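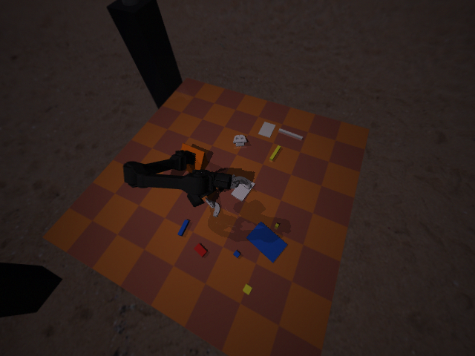 Mumlow Television – Drama Acquisitions and Scheduling

Minutes of the meeting held on Feb 18, 2021

Present: Ngozi Ibrahim (chair), Lorenz Egger, Kayode Nwachukwu, Ifeanyi Haruna (minutes)
Apologies: Suleiman Mohammed

1. Minutes of the previous meeting
Agreed as a correct record, subject to one change under item 4: "licence term" to read "licence start".

2. Yurchenko (biographical serial)
LE reported that the distributor, Prendavo, has delivered six of the eight episodes. Episodes 7 and 8 are with the dubbing house. The music cue sheets for episode 2 do not match the delivered cut: two songs are listed under the wrong publisher and one closing track is missing. Prendavo has been asked for a corrected sheet. KN noted that the episode cannot be cleared for catch-up until the sheet is signed off.
Action: LE to obtain corrected cue sheets.

3. Subtitles
KN had checked the subtitle files for episodes 1 to 6. Sung passages are translated in the first two episodes and left blank in the rest. It was agreed that lyrics should be subtitled throughout where they carry the story, and left alone where they play under dialogue. House style is italics for song.
Action: KN to send notes to the subtitling supplier.

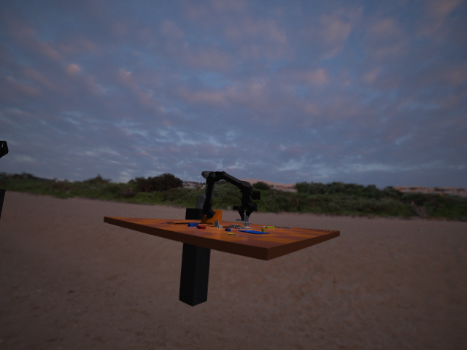
4. Transmission slot
The 9 pm slot was preferred. NI asked whether double episodes would be workable. IH said that running times vary too much between episodes for a fixed two-hour block, and that the later junction would move each week. Single episodes agreed, starting in June. SM had sent a written comment in favour of double episodes; this was noted.

5. Ulon (second series)
Option to renew discussed. The rights holder wants a longer term with no extra repeats. Not accepted. NI to reply with the existing terms.
Action: NI.

6. Any other business
Trailer music for Yurchenko is not covered by the main licence and needs separate clearance. LE to add this to the query to Prendavo.

Next meeting: date to be circulated by IH.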